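Hulleo Announces Rehearsal Schedule and Staging Changes for Autumn Tour

ONDAMLOW, 22 July 2026 – The rock group Hulleo will begin full-band rehearsals next month for a tour of theaters and mid-size halls, the group's management office confirmed. The rehearsal period runs for four weeks and takes place at Ekholm Rehearsal Rooms in Ondamlow. The first two weeks cover musical preparation only. The remaining time is assigned to full production rehearsals with lighting, monitors and stage risers in place.

The set list has been drawn from the group's complete studio catalog. The working list is longer than the running time of a single show, and songs will rotate between cities. A fixed opening section and a fixed closing section will be used at every date. The middle section will change from night to night, with the final selection made at soundcheck and passed to the lighting and monitor desks before doors open.

Two songs that have not been played in concert before are included in the working list. Both have been rearranged for the stage. The first has been moved down a whole step and now opens with organ instead of guitar. The second keeps its recorded key and tempo but drops the string parts, which have been reassigned to the second guitar.

The touring lineup is unchanged from the group's April dates: two guitars, bass, drums, keyboards and lead vocal. Backing vocals will be handled within the band. No additional horn or string players have been engaged. 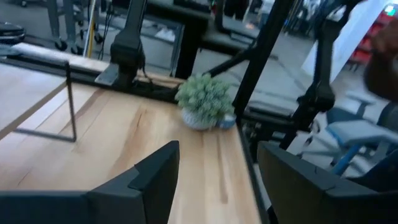 The sound system for the tour will be supplied by Uchida Concert Audio, which also handled the April dates. The main change is at the monitor position. All band members except the drummer will move to in-ear monitoring, and the floor wedges along the front of the stage will be removed. The drummer will keep a single wedge and a low-frequency unit behind the drum stool. Stage volume measured during the April dates was high enough to affect the vocal microphones in smaller rooms, and the new arrangement is intended to reduce that spill.

Guitar amplifiers will remain on stage but will be turned to face the side walls. Spare amplifiers will be kept powered on standby throughout each show and can be switched in from the guitar technician's station. The keyboard rig has been reduced to an electric piano, an organ with rotary speaker and one synthesizer.

Lighting will be simpler than on the previous tour. The video wall has been dropped. In its place the production will use a painted backdrop and side lighting from floor stands – an approach chosen partly so that the same design can be hung in halls with limited rigging capacity. Load-in time is expected to be shorter as a result, and soundcheck will be scheduled earlier in the afternoon where the venue permits.

The tour opens at the Ondamlow Playhouse, which has 466 seats in its current configuration. The opening show will be fully seated. Later dates will be a mix of seated and standing, and the format for each hall will be listed at the point of sale. Support acts will be booked locally and announced by the individual venues.

Selected shows will be recorded in multitrack from the monitor split. No decision has been made on a live release. The recordings will be reviewed after the last date – any release would be announced separately.

Rehearsals are closed to the public and to the press. Requests for photo passes should be sent in writing to the Hulleo management office and must name the publication and the date requested. Approved photographers may work from the front of the stage during the first two songs only, without flash.

Tickets will be sold through venue box offices. Access seating should be booked directly with the venue by phone or in person.

Media contact: Hulleo Management Office, Ondamlow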